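Fruit Storage in a Shared Study Room
Second-year project report, Household and Interior Studies
Author: R. Jankauskaitė

1. Background

The study room at Clemcombe is used by students who often stay through lunch. Many of them bring fruit, and a good deal of it ends up in bags or on windowsills and gets thrown away on Friday. Our task was to set up a small fruit place on a desk that was already in the room, without buying more furniture, and to find out whether people would use it.

2. Equipment

The budget was small, so we kept to a basket, a rack and the white desk. We first looked at a ceramic bowl from the Lakitz shop. It was heavy and had no openings in the sides, and fruit at the bottom of a bowl tends to be forgotten. A yellow plastic basket with holes in the walls was chosen instead. It has a short arched handle and can be rinsed under the tap. The rack is black wire mesh with a light wooden base, so whatever is put on it can be seen from the side as well as the front.

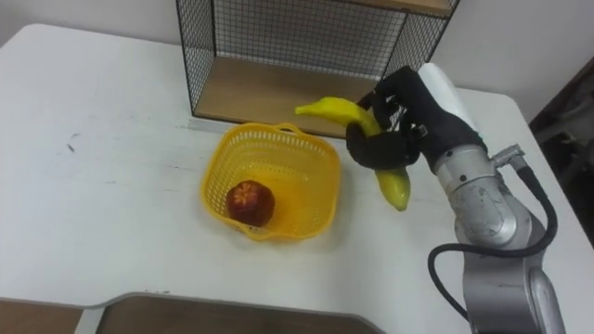 Figure 1. The yellow basket in front of the mesh rack, with one apple in it.

3. Layout

Two layouts were compared. In layout A the fruit is kept in the basket and the basket stands in front of the rack. In layout B the fruit is laid out on the desk top beside the basket. Each layout was kept for 3 days in February. At the end of each day we wrote down what was left and wiped the desk.

Layout B takes up more of the desk, and a banana needs more room than an apple because of its shape. The rack stays at the back against the wall in both cases.
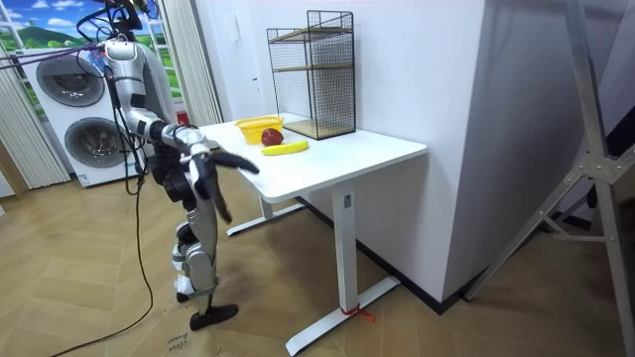
Figure 2. Apple and banana on the desk top, with the basket and rack further back.

4. Results

We asked 40 students which layout they preferred. Most chose A. The usual reason was that the desk could still be used for writing. Those who preferred B said they noticed the fruit sooner when they came in. The questionnaire took 90 seconds to fill in and had 2 questions, which was too few. We should have asked how often each person brought fruit.

5. Problems

Apples left on the bare desk top can roll if the desk is knocked. Bananas marked more quickly when they were put under other fruit, so in layout A they had to go in last. The Plonach guide we used for the cleaning routine was written for kitchens and did not cover desks.

6. Next steps

Layout A will stay in place until the end of term. We would like to try a second basket, so that bananas can be kept apart from the apples, and to repeat the survey with a longer form.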